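Ticket 1644 — Right needle driver drifts at the wrist during knot tying
Status: Open, waiting on parts
Cell: Briggs (suturing bench)

Okay, picking this one up again because the complaint came back on Sunday. Short version: when the right arm rolls its wrist with the jaws loaded, the tip lags and then catches up with a little jump. You feel it most on the second throw. On a plain reach it's smooth as anything, which drove me nuts for a whole morning.
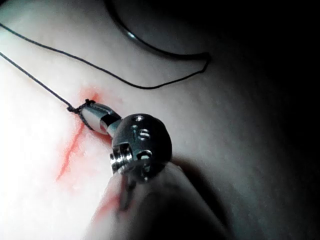
First thing I did was rerun the homing routine in Votby, both arms, cold start. No errors. Then I swapped the sterile adapter for the spare and got the same jump, so I put the old one back. Cable tension on the right read 9 on our gauge and the sheet wants 30, so yeah, there's a suspect! I brought it up a bit at a time and cycled the wrist between each turn.

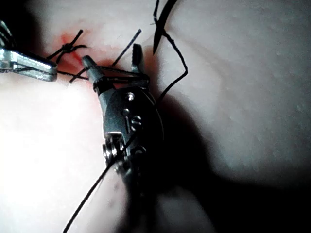

Bomov Surgical Robotics Lab — Bench Support

After the tension fix the jump got smaller but it didn't go away. I tied on the practice pad for a while with the wrist camera logging, and the lag shows up when the thread is wrapped on the jaws and I ask for roll and close together. Asking for one at a time is fine. So now I'm looking at the coupling numbers — they were last set for the old instrument, and I can't find a note saying anyone redid them.

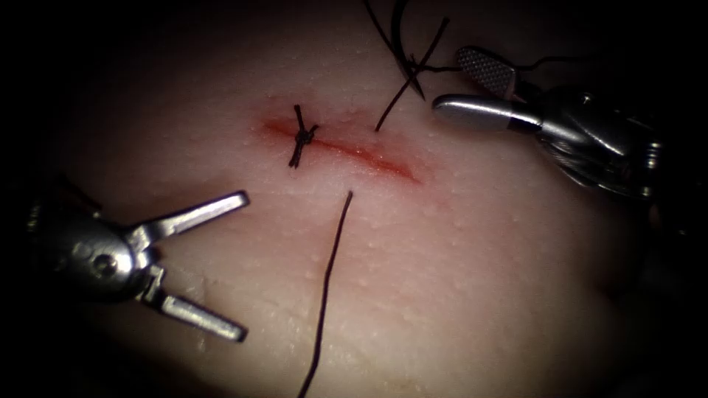 Flellon support wrote back that the coupling table has to be reloaded any time the instrument is changed, even for the same model, and that we should check the left arm while we're at it. They also asked for the log with both arms powered, please, and the jaws at half open.

Fair enough. Reloaded the table, homed again, ran the tie script 2 times. Better, but I still don't love the feel near the end of the roll. I've ordered a replacement wrist cable set and I'm leaving the speed cap on until it shows up.
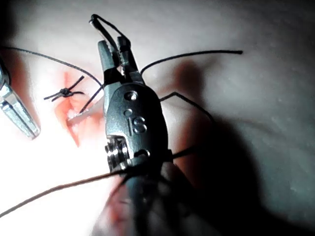 Right driver at the pad, thread over the jaws, one knot in.

To do: left arm tension, send Flellon the log, update the setup sheet so the table reload is on it. Please don't lift the speed cap before I've signed off here.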